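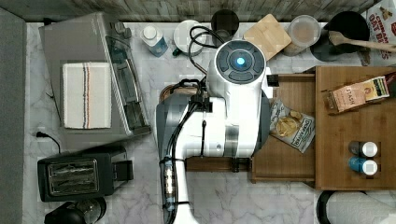

Attachment 1: arm at the kitchen counter, status light blue, cables over the top of the arm.

Ticket 1606
Product: Clisteo counter cell
Site: Surkholm
Opened by: Reijo Halonen
Date: 18 December 2019
Priority: normal
Status: open, waiting for site

Reported: protective stop during long reaches across the counter. 9 stops logged over 582 cycles. No stops with the arm close to its base.

Note 1 (Halonen)
Log shows joint torque over limit, always in the same direction. Limits match the site's approved sheet and have not been changed since August. Please do not raise them to clear the fault.

Note 2 (MacLeod, site)
Cable ties cut and refitted with more slack at the wrist. One stop in the next shift.

Note 3 (Halonen)
Slack is the right direction, but check it against the Sollow cabling rule, section 8:
- move every joint through its full working range by hand before closing the ties
- no tie across a moving joint
- connectors must not carry the weight of the cable
- keep loose counter items and power cords outside the marked reach - this includes the toaster cord

Site to repeat the run with the original limits and attach the new log. The risk sheet needs a fresh signature if the cable route has moved.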